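Gradthorpe Handling Code

The Gradthorpe Handling Code is a set of good practice rules for robots that handle cloth, bedding and other soft goods. It was drafted by Evander Tennant and first issued in March 2023. The code is voluntary and is used mainly by small workshops and test rooms. It has 17 rules in four parts: the work area, the gripper, the cloth, and records.

Background

Earlier shop rules at Gradthorpe were written for boxes and other rigid parts. They set limits on speed and grip force but did not deal with material that hangs, folds or slides. Tennant compared them with the house rules of two other firms, Pirkeo and Avcı, and kept the parts that all three had in common. The first draft ran to 66 rules, many of them repeated. 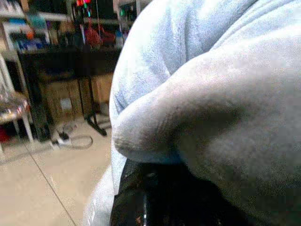
Part 3 of the code covers the cloth itself. It treats any fabric in contact with the gripper as part of the moving load, including the portion that hangs free. Thick, soft material gets a rule of its own, Rule 9, because it can hide the tool. Where fleece drapes over a black gripper and bulges above it in a rounded fold, the operator may not judge the grip from the wrist camera alone and must check it from a second viewpoint. The same rule calls for a slow first lift.

Part 1 deals with the floor and nearby furniture. Power strips and loose cables must be kept outside the area that hanging cloth can reach. Stand feet count as snag points and are marked on the floor plan.

Revisions

A revised edition followed in July of the same year. It added a short form for logging dropped or torn items and changed "garment" to "textile" throughout. Vusel adopted the revised text with one change, leaving out the floor plan for mobile robots.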